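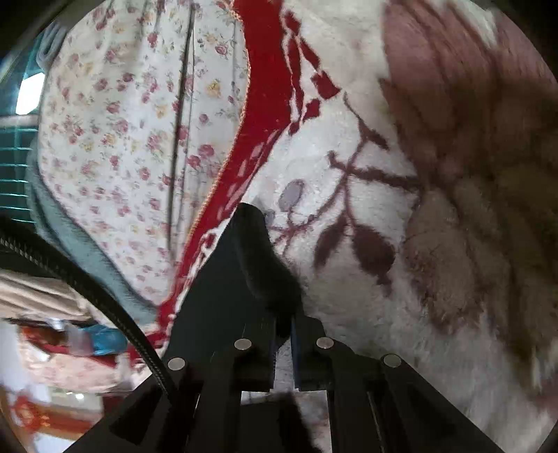 Left finger down in the deep pile, with a thin gap between it and its neighbor.

Looking after the blanket gripper
Gallery and notes by Sotiris Rallis

I have handled a lot of grippers over the years and the one on this page is still my favorite. It's a hand-held, two-finger tool, all black plates and struts, and at Limden we use it on bedding: fluffy blankets, sheets, pillowcases, anything that slides, bunches up or hides its own edge. Soft stuff is wonderful to work with and very hard on a tool. Pile gets into everything! So this gallery is mostly about care: how I set the gripper up, what I clean, what I tighten and what I swap out when it gets tired.

People at Flillmont asked for the long version, so the notes run on a bit between the pictures. Skip to the parts you need.

Fluff first

Before anything else I go after the lint. A plush blanket sheds into the gap between the fingers, and from there it works its way down to the joints, where it winds itself into a neat little collar under the fastener heads. You feel it before you see it. The squeeze gets a bit mushy and the fingers come back a hair late.

I use a dry, soft brush (an old paintbrush is perfect) and work from the fingertips down toward the hand. Open the fingers all the way, brush, close them, brush again. For the stubborn collars, tweezers and a good lamp. I love this job, I'll admit it. There is something very satisfying about pulling out one long gray thread and feeling the whole mechanism loosen up.

No oil on the joints while there's lint in them. I did that once with our first gripper and made a kind of felt paste that took an entire evening to get out.

Joints and fasteners

The round silver heads on the struts are where the movement happens, and they're the first place I look when the fingers stop meeting squarely. Take hold of one finger near the tip and wiggle it side to side. A little give is fine. If it clicks, something has worn, and I take the linkage off and lay it out on a towel in the order it came apart.

Always do the left and right sides together. I know it's tempting to fix only the bad one, but a fresh joint on one side and a tired one on the other gives you a gripper that pulls crooked, and you'll spend the next session blaming the blanket.
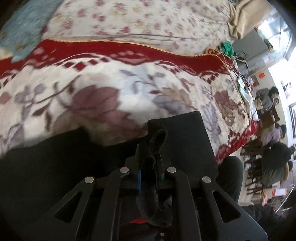

Finger pads get their own little ritual. Fuzzy felt grips knit and fleece beautifully and holds up well, but the surface does go hairy with use, and the stray fibers like to catch on loops in the cloth. I trim mine with small curved scissors and leave the felt itself alone. When trimming no longer helps, the pad comes off, the old glue gets scraped away with a plastic card, and a new piece goes on and sits under a clamp overnight.

Our last set of pads lasted 461 grabs before I gave up on trimming. I had been hoping for 500, and we'll get there! The new ones are cut from a denser felt that El-Sayed sent over, and so far they are shedding much less.

Cut the pad slightly long and wrap the extra over the fingertip. A square-cut end lifts sooner, usually at the corner, and then one day it folds under in the middle of a grab and you lose the whole afternoon wondering why the sheet keeps slipping.

Cable

A cable that pulls on the hand will spoil a good setup. I leave enough slack for a full turn of the wrist in either direction, plus a bit more for reaching across a wide bed. Then I walk through the biggest reach of the day before starting, just to feel where it tugs. Ribbed sleeving catches on fringe and on ruffled hems, so keep the loop up and away from the cloth side if you can.

The fabric check

Once everything is back together, I try it on real bedding. My order goes like this: thin sheet, then a stitched edge or border, then deep pile. On the sheet I want to lift a single layer. At the border, where the thickness changes, I want both fingers to arrive at the same moment. And in the pile I press a fingertip well down, close gently, and see whether I come up with blanket or just a tuft of fuzz.

I do 40 grabs across the three, and if anything feels off I go back to the brush before I touch a screwdriver. It is the lint again far more often than I'd like.

What lives in the kit

Soft brush, tweezers, curved scissors, plastic card, spare felt, small clamps, driver for the silver fasteners, a roll of lint tape for the outside plates. The whole thing fits in a tin 16 centimeters long that used to hold tea, and it goes wherever the gripper goes.

The next set of pictures will be from Tumport, where they're running the same tool on towels. Wet ones, too! I've already packed extra felt.

Back to all galleries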